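Cosside Facilities Forum > Shared Rooms > Tazi Room: items left on the meeting table

starkov_admin
Posts: 213
01/11/2018

Members are reminded that the Tazi Room is to be cleared at the end of every booking. On my inspection this morning several items remained on the table, among them a white storage bin with nothing in it. The October notice stated that loose items should be placed in a bin and the bin returned to the store. I should be grateful for views on whether that notice needs to be reworded before it is issued again.

Damier_2nd_floor
Posts: 51

Thank you for raising this. Our section would support a firmer wording. The current text says "where convenient", and in our experience it is seldom found to be convenient. We would also ask that soft toys be kept off the table altogether. They collect dust and are difficult to clean. 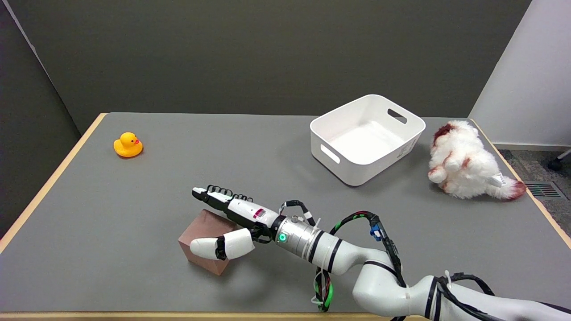

starkov_admin
Room Bookings Officer, Cosside

The yellow duck is at one side, and the white and reddish-brown plush toy lies beside the bin, together with one copper-coloured block. I would draw attention to the fact that the bin was well within reach of all three. The plush toy has a white fabric tag, and if any section keeps a list of its tagged items I would ask them to check it.

tablelamp30
Posts: 1000

With respect, I do not agree that the notice is at fault. The bin has no label, and a visitor to the room cannot be expected to know that it is intended for these items. The store is also locked after five. I asked for a second key in October and have not yet received a reply.

Damier_2nd_floor
Posts: 51

The matter of the key is a separate one and has its own thread. A bin can be filled whether or not the store is open.

tablelamp30
Posts: 1000

It can be filled, certainly, but it would then remain on the table overnight, and the next booking would make the same complaint. I do not regard that as an improvement. A shelf in the room itself would settle the question.

quiet_corridor
Posts: 30

May I ask that the floor vent be kept in mind if a shelf is ordered? It is set into the carpet at the side of the room and should not be covered. I have no objection to the shelf otherwise - our section would use it.

starkov_admin
Posts: 213

Noted, with thanks. I will ask for a price for one low shelf, to stand clear of the vent, and for a printed label for the bin. The words "where convenient" will be removed from the notice. The request for a second key has been passed to the front desk again today.

Damier_2nd_floor
Posts: 51

Agreed. We would still prefer that the plush toy did not return to the table.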